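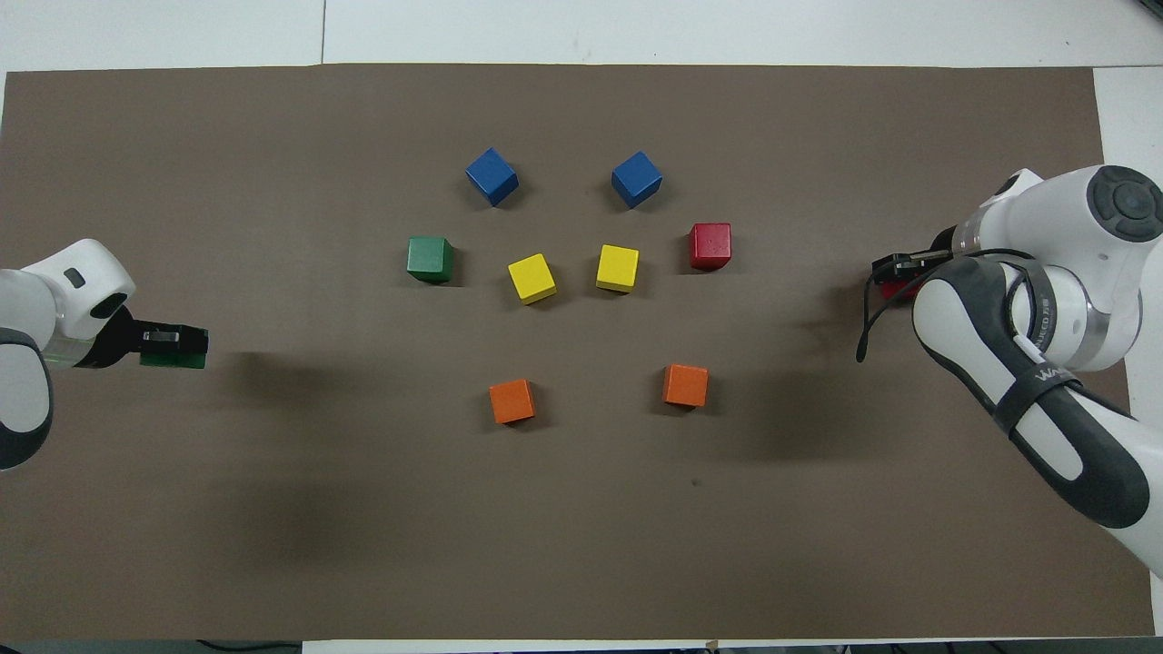
From: Wondimu Adugna
To: Tilness Early Music and Folk Singers list
Subject: Re: The July program, and the matter of the rounds

Eluned,

I read your message at 6:40 in the morning, before coffee, so please take my first reply (the short one) as coming from a different man.

Eluned Penry wrote:
> I am going to say this once. We have 5 rounds in the first half and
> 4 of them are about birds. The Abou Zeid room holds a polite echo
> for so long that by the third entry we are singing against ourselves.
> Last year a man in the second row applauded in the middle because
> he thought we had given up. Can we please cut two, and can the
> altos please stop deciding when it ends?
>
> Also, who has the key to the Farnel Street cupboard? I need the
> black folders.

On the birds, I surrender. I put the program together over a month and at no point did I read the titles in a row. The cuckoo has to stay, as it's the only one the basses know by heart. The lark can go. So can the owl, which I never liked, and I say that as the person who arranged it.

On the echo, I'm less sure. I stood at the back of that room last winter while the rest of you sang, and what I heard was mush from the tenors and a perfectly clear line from everyone else. Draw your own conclusions. My suggestion is that we take everything a notch slower and spit the consonants. If "cuckoo" has no K in it, we are just a crowd of people making owl noises, and we've cut the owl.

Now the ending. The trouble with a round is that the thing has no natural place to stop, and every group I've sung with has solved this by glaring. I'd like us to stand in a ring for the rounds, facing in. It needn't be neat. Think of small wooden blocks set out in a loose ring on brown paper and you have about the right standard of geometry, with the same level of eye contact. Everyone can see everyone, and Eluned gives the cutoff on the held note. The altos have been told. Two of them have even agreed. 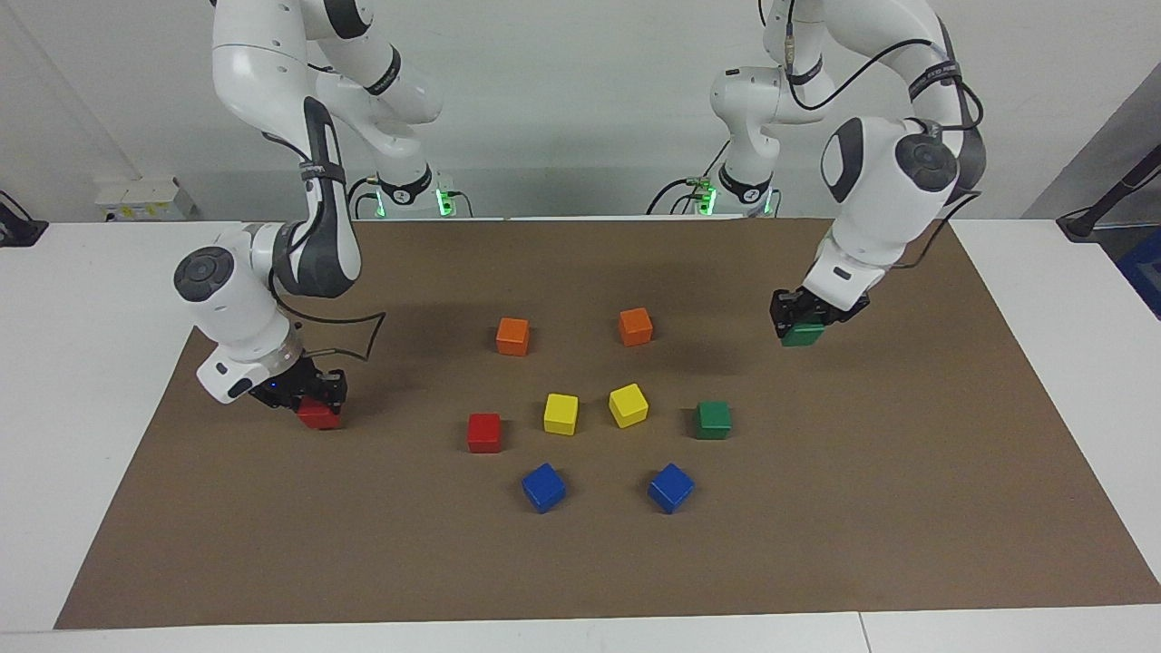
The second half is in better shape, apart from the Totar lullaby, where we still have three opinions on how to say the second word and sing all of them at once. Eluned wants the program printed with each section in its own color, and I've come around to that. My vote is red for the laments, a good strong red like the block that arm is holding up off the paper, and blue for the drinking songs. If the printer can't manage red we'll have gray laments, and I suppose that's fitting.

The bill for 800 copies was higher than I'd have liked, and I still don't know who we think is coming. I have leftovers from last year propping up a bookcase.

The key is on my kitchen hook. The code for the outer door is still 3786, so will somebody please stop writing to ask me. The black folders are on the bottom shelf, behind the music stand with one leg.

Bring pencils.

Wondimu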